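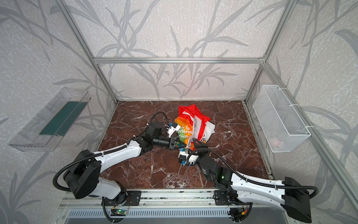
Teaching a two-arm kit to handle a crumpled bag

Posted 30 Mar 2026 by Deolinda Fonseca

If you have bought the Skoltis two-arm bench kit, or you are thinking it over, you have probably worked through the block-stacking lesson in the booklet and wondered what to do next. Blocks are easy. They stay where you put them and they look the same from every side. A plastic bag does none of that, and so it makes a wonderful second project, though I will warn you that it took me most of February to get comfortable with it.

I'm going to go through the way I set it up and the way I drive it. I use the kit in its teleoperation mode, where you move the small pair of hand controllers and the two arms on the bench copy you. There is a scripted mode as well, but please leave that for later. You want to feel what a bag does before you try to write it down.

What you need

The kit itself, bolted down and calibrated. The Laryea control software, which comes with it. A tabletop with some pattern or color to it, as long as it isn't shiny. And a few bags. I like the bright printed kind, in a strong red for example, because the colors stand out from the table in the wrist cameras and you can tell one fold from another. Clear bags are miserable and I would put them off for as long as you can.

You will also want somewhere for things to go. A bin on the left wall and a wire basket on the right works well. Fix the basket to the frame with zip ties, pull them snug, and then give the basket a good tug. Mine came down twice when I was lazy with the ties.

Step 1. Check the cables before anything else

Folding pulls the arms into positions that block stacking never does. Both wrists come in close to the middle of the table, and the cable conduit has to follow them the whole way. Leave a generous loop at the elbow, tie the conduit to the long link, and leave another loop over the wrist. Then, with the power off, move each arm by hand out to the far corners and back to the center. If the conduit goes tight anywhere, cut the tie and start over. It's a nuisance, I know, but ties are cheap and camera cables are not.

Step 2. Slow the whole thing down

Open the motion page in Laryea and look for the speed setting. It runs from 1 to 14 and the kit ships at 6. Put it on 4. You will think it is far too slow for the first ten minutes and then you'll stop noticing. While you are there, turn the grip force down to the lowest setting that will still hold a sheet of paper. Thin plastic doesn't need squeezing, and a hard grip tends to punch the fingertips right through it.

Step 3. Place the bag

Drop a crumpled bag near the middle of the table, where both grippers can reach it without stretching. A little off center is fine and is probably good practice. Don't smooth it out first! I did that for a whole week and all I learned was how to fold bags that were already flat.

Step 4. Bring the left gripper in first

Come in from the side and keep the gripper low, with the fingers just above the table. What you are after is a lower corner of the bag, or failing that any loose edge that isn't tucked under itself. Touch down, close gently, and wait a second before you lift anything. If the bag rides up over the fingers, open, back out along the same path and try again. Backing out a different way usually drags the bag along with you, and then you are chasing it across the table.

Step 5. Pin with the right

Now bring the right gripper over and rest one finger on the lower part of the bag, on the other side of the main crease. You are only holding it down at this point. My friend Vasco Figueiredo likes to grab with both hands straight away, and on a stiffer bag he gets away with it, but on a soft one you end up with two fistfuls and no idea which layer is which.

Watch the wrists here. The camera brackets stick out further than you expect, and with both arms working over one small object they can bump. If you feel the controller buzz, stop and raise the right elbow a little before carrying on.

Step 6. Pull, release, pull again

Draw the left gripper slowly outward while the right one holds. Stop as soon as the plastic goes tight. Release, move along the edge a little way, and repeat. Then trade jobs, so the left pins and the right pulls. Keep going until the bag is flat enough to suit you, and don't be too fussy. I spent far too long on tiny wrinkles that made no difference to the fold.

Step 7. Fold and put away

Take both lower corners, lift them together, carry them toward the far side and set them down. Then pick up the folded bag by one edge and move it to whichever container you've chosen. The lift over the rim of the basket is the fiddly bit, so go higher than looks necessary.

If it isn't working

The gripper closes on nothing: your height is off. Run the table touch calibration again, especially if you've changed the tabletop.

One arm lags behind the other: check the connector under that arm's base, and look for the green light on the board. I had one that looked seated and wasn't.

The bag sticks to the fingers: static, most likely. Wiping the fingers with a slightly damp cloth between runs (power off, please) helped me a lot in dry weather.

Is the kit worth it?

For this kind of work I'd say yes, with a couple of grumbles. The arms are smooth at low speed and the open-framed fingers let you see a bit of what you're holding, and I have come to rely on that. The booklet is thin, and the Brallport adapter for the second camera should really be in the box – I had to order mine separately and wait. The Laryea log also stops at 4,000 entries without any warning, so export it before a long session.

Next time I want to try the Fisto soft fingertips, which Benedita Quintela has promised to lend me, and see whether they make the corner grab any easier.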